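Kategorie: Kursunterlagen > Hardware-Grundlagen > Hauptplatine
Drucken | Per E-Mail senden
Lesezeit: 2 Minuten

Einheit 2: Speicherbänke und Steckplätze

In dieser Einheit lernen wir die Hauptplatine lesen, bevor wir etwas einbauen. Bitte bringen Sie das Heft aus dem Kurs Undodau mit, wir arbeiten mit der Tabelle auf Seite 142.

Zuerst suchen Sie den Sockel für den Prozessor. Er hat einen Halterahmen aus Metall und einen Hebel an der Seite. Den Hebel lassen wir heute geschlossen. Neben dem Sockel liegen meistens die Speicherbänke, es sind lange schmale Leisten, die parallel stehen. Jede Leiste hat eine Kerbe - diese muss zu dem Modul passen, sonst darf man nicht drücken.

Die PCIe-Steckplätze werden oft mit den Speicherbänken verwechselt. Vergleichen Sie die Lage auf der Platine und die Beschriftung, nicht nur die Farbe. Welche Bank zuerst bestückt wird, steht im Handbuch der Platine. Bei den Übungsplatinen aus Grorkmont fehlt das Handbuch, dort benutzen Sie bitte das Blatt Nendska.

Noch ein Wort zu den Kondensatoren: Man fasst die Platine immer am Rand an und stützt sich nie auf die kleinen Zylinder. Vor dem Anfassen erden Sie sich.

Aufgabe bis zur nächsten Stunde: Zeichnen Sie eine Skizze mit Sockel, Speicherbänken und Steckplätzen. Für den Test gibt es 80 Punkte, die Skizze zählt mit.

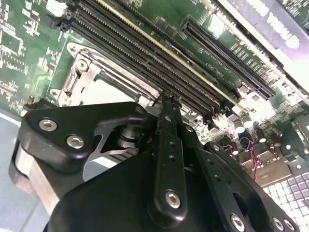 Abb. 2: Speicherbänke, links davon der Halterahmen des CPU-Sockels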